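Bin log, October: the planner and the back wall
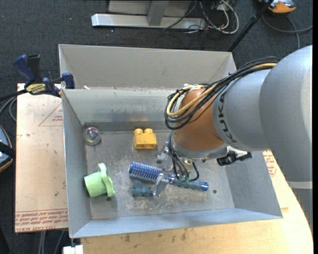 Gripper down over the blue hairbrush, mid-afternoon.

Got in before eight and spent the first hour on a cup of coffee and the planner logs from last night. The overnight batch had stopped itself at pick 660 with a joint limit fault on the wrist. I had set it up for 1682, so that is well short. The fault handler did what I wrote it to do, which was park the arm and wait for a person. I would like it to try one recovery move first. That goes on the list under the other things on the list.

The fault was easy to find once I replayed it. The grasp ranker picked a candidate close to the back wall, the inverse kinematics solver returned a valid solution with the wrist nearly wound up, and the trajectory smoother then nudged it over. Each piece was inside its own limits. The smoother checks against the hard joint limits and the solver checks against the soft ones, and I had them loaded from two different files. One file was changed in the summer and the other was not. I moved both to read from the same config and deleted the second file. Then I searched the repo and found a third copy in the Tiltura bridge code, so I deleted that too and the bridge stopped building. Put it back with a comment. Kamran Shahbazi wrote that part and I will ask him before touching it again.

After that I went back to perception, which is what I was supposed to be doing this week.

The bin is a hard place for depth. It is gray sheet metal, shiny on the inner back wall and scratched up on the floor, and the sensor sees things in it that are not there. There is an orange smear on the back wall that is only a reflection, and twice this month the segmenter has given it a mask of its own. The whitish worn patches at the front center of the floor come back as noise a few millimeters high. The filter I have takes the median over several captures, and it handles the floor fairly well. It does nothing for the reflection, because the reflection holds still as long as the arm does.

What I tried today was masking the wall out by geometry. We know where the bin is from the calibration, so any point within a set distance of a wall plane gets thrown away before segmentation. I started with 15 millimeters. The reflection went away on the first run. So did a good part of the yellow building block, which was standing near the back wall. I brought the margin down in steps until the block came back whole, and at that setting the reflection came back as well, smaller, as a thin sliver. The size filter drops slivers, so I left it there.

The clear ball with the pink and green swirls is still the worst object in the set. Depth goes straight through it or bounces off the highlights, and the points that do land on it are spread all over. The color network finds it most of the time. For now I take the color mask, fit a sphere of known size to it and ignore depth completely. It is a cheat for one object. I wrote that in the code too, so that whoever reads it later knows I knew.

Lunch at my desk. Read two pages of the Zimidley manual about time stamps and learned that the driver stamps a frame when it arrives and leaves the exposure time in a separate field. I have been using the arrival time. With the arm parked during capture it makes no difference. With the arm moving it would, and I want to capture while moving by the end of the year, so I changed it now. Small edit, ran the unit tests, all passed. There are not many unit tests in that module.

Afternoon was the hairbrush. It is a good test for the grasp ranker. The head is a fat cylinder with bristles and the handle is smooth and much thinner, and the ranker has always liked the head better. My guess is that it was trained mostly on boxes and cylinders and sees one more cylinder. The bristles give it a rough surface normal in every direction, and the score averages those out to something that looks fine. I added a term for how much the normals disagree inside the contact patch and weighted it low to begin with. No change in the ranking. Raised it in steps, and the top candidate moved off the head and onto the handle.

Then I checked what the new term did to the rest of the saved bins. The green cup lost its rim grasps, which I did not want. It has a flared, wavy rim, and the normals there disagree for a good reason. I capped the term so it cannot sink a candidate by itself. Rim grasps came back, a bit lower in the list than before. The small teal toy barely moved. It is lumpy all over and every candidate on it takes the same penalty, so the order stays put.

The collision model is the other thing. The cables and hoses around the wrist are not in it. I have one cylinder standing in for the whole bundle, and I drew that cylinder by eye when the Barbier cell was first set up. The black fitting on the side of the flange sticks out past it. When the gripper goes in near the right wall, the planner believes it has more room than it does. I measured the fitting and added a box for it, then grew the cylinder to cover the loop of cable on the other side. Planning time went up by 40 milliseconds on the median, and a few grasps close to the walls are now refused outright. I can live with both. I may try a second, smaller shape for the loop if the refusals add up.

Pushed everything to a branch except the sphere fit, which still has a print statement in it somewhere.

Left for tomorrow: one retry after a joint limit fault, starting from the parked pose. Ask Kamran about the bridge config. Redo the Homach export with the new time stamps and see if their viewer still opens it. Save the normals score per candidate so I can plot it without rerunning the whole thing.

Set the overnight batch going again at 6:40 with the same seed and the same count, 1682. Home by seven thirty. Soup.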